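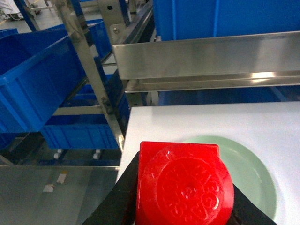 # Chapter 4: Molding and Casting

Most of the things in an ordinary kitchen were once liquid, or close to it. The handle of a frying pan, the lid of a storage tub, the bar of soap by the sink and the chocolate in the cupboard all got their shape in the same general way. A soft material was put into a hollow, left there until it became firm, and taken out again. The hollow is called a mold. The process is called molding or casting, depending on the material and on who is speaking.

The two words overlap, and people who work in the trade don't always agree on the difference. In this book, casting means pouring a liquid into a mold and letting gravity do the filling. Molding means that some kind of pressure is used, whether from a machine, a press or a person's hands. By this rule a candle is cast and a plastic comb is molded. A brick can be made by pressing clay into a wooden box, so it counts as molded.

## 4.1 The Rastmont pottery

The town of Rastmont had a pottery for several generations, and its records are used at several points in this chapter. The works made plain tableware for most of its history. Plates and bowls were shaped over plaster forms, and jugs were cast from slip, a mixture of clay and water thin enough to pour.

Plaster was chosen because it takes up water. When slip is poured into a plaster mold, the plaster draws water out of the layer nearest the wall. That layer thickens and stiffens. After a time the worker tips the mold over and pours out the slip that is still liquid, and a hollow shell of clay is left inside. The longer the slip stands, the thicker the shell. At Rastmont a jug stood for the time it took to fill the rest of the bench, and the workers judged the thickness by looking at the rim.

Celina Marciniak, who ran the mold shop, kept a notebook in which she wrote down how each mold was wearing. Plaster is soft. Every casting takes a little of the surface away, and fine detail goes first. A leaf pattern on a jug handle might be crisp in February and blurred by the end of the summer. One entry reads: "Handle mold, small jug. Veins gone. Leaf still reads as a leaf. Use 2 more weeks, then break up."

By the time the works closed, it held some 2300 molds. Many of these were copies of the same few shapes.

## 4.2 Getting the piece out

Filling a mold is often the easy part. The harder question is how to remove the finished piece without harming it or the mold.

Think of a sand bucket at the beach. It is wider at the mouth than at the base, so the packed sand slides out when the bucket is lifted. If the sides were straight, the sand would rub against them all the way up. If the mouth were narrower than the base, the sand could not come out whole at all. The slight slope on the sides of a mold is called draft. Even a small amount makes a large difference, and you can find it on most molded objects once you know to look for it.

A part of the shape that hooks back under itself is called an undercut. Undercuts trap the piece in a rigid mold. There are several ways of dealing with them:

- make the mold in two or more pieces that pull apart in different directions
- make the mold from something that bends, such as rubber
- make the mold from something that can be destroyed, such as sand or wax
- change the design so that the undercut is no longer there

The last is the cheapest and is the one most often chosen. Edmund Michalski, a designer at the Codow toy works, redrew a toy horse 3 times before it would leave its mold cleanly. The first horse had an open space between its chin and its neck. The final one had its head lowered so that the space closed up.

Where two parts of a mold meet, a thin line usually shows on the finished piece. This is the parting line. Makers try to place it along an edge or a corner, where it draws less attention. On cheap goods it may be left as it is. On better ones it is scraped, sanded or wiped away with a damp sponge, depending on the material.

## 4.3 Shrinkage

Nearly every material changes size as it sets. Clay shrinks as it dries and shrinks again in the kiln. Metals and most plastics shrink as they cool. Water is the well-known exception, which is why a full bottle can crack in the freezer.

Mold makers allow for this by making the hollow larger than the piece they want. The allowance is different for each material, so a mold made for one clay can't be used for another without changing the size of the result. The Rastmont works found this out when it changed its clay supplier. The new lids, cast in the old molds, dropped straight into the new jugs. The jugs had been made from what was left of the old clay.

Uneven shrinkage causes more trouble than shrinkage itself. A thick section stays hot longer than a thin one, and it goes on pulling inward after the thin part has gone hard. The result may be a dent in the surface, a bend or a crack. For this reason molded goods tend to have walls of the same thickness throughout, with ribs added on the inside where extra strength is needed.

Section 4.4 looks at sand casting and at the foundry at Witkowska, where stove doors were poured every Thursday. Before going on, find a molded object at home and look for its parting line. Make a sketch of the object and mark on it the direction in which you think the mold was opened.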